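31 Mar 2021

So the budget is done! Or done enough that I've stopped opening the spreadsheet at breakfast. I've spent most of March working out what it would cost to build a proper burger bench for the arm, and I promised a few of you I'd write it up once I had real numbers.

The total I'm allowed to spend is £2532. It's an odd figure because it's what was left in the Morketska pot after we paid for the arm itself, and I'd sooner work to a strange number than round it up and regret it. (Last year I rounded up. I ate a lot of toast.)

The biggest line is the gripper fingers. I had two quotes. Jonard wanted £241 for a pair with soft tips, and Louro came in cheaper but only if I bought eight sets at once, and I can't think what I'd do with eight sets! I've gone with Jonard for one pair now and pencilled in a second pair for the summer. Fingers wear, and food is harder on them than you'd guess - sesame seeds get everywhere, and sauce creeps into any gap it can find.

Then there are the holders and guides. I love this part. Clear plastic is lovely stuff to work with, cheap to have cut, and you can change your mind three times in a week without feeling guilty. I've put down £41 a sheet and allowed for a few sheets, plus a bag of clips and some rod.
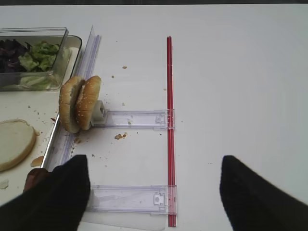

The other thing I badly underestimated was the food. My first draft had one line that said "buns etc." and a guess next to it, and the guess was miles out. You can't keep using the same bun all afternoon. It dries, it sheds crumbs, it stops behaving like a bun that anyone would want to eat, and then your results don't mean much. Salad is worse, as a bag of mixed leaves is fine in the morning and a sad heap by teatime. So food now has its own tab, with a weekly amount, and I feel much calmer about it.

Cleaning got its own line too. Cloths, food-safe spray, a little hand vacuum, a spare top for the table. Dull shopping, but I'm quite excited about the vacuum.

What I've left out for now is a second camera. Fellorano do a nice small one and I've had the page open for days, but I want a month of running with what I've got before I decide. If the arm keeps losing track of lettuce then I'll find the money - probably out of the summer fingers.

Orders go in this week, and the plastic should turn up first. If anyone has a good way of storing sliced tomatoes so they don't slide about in the tub, please leave a comment, I've tried kitchen roll and it's a mess.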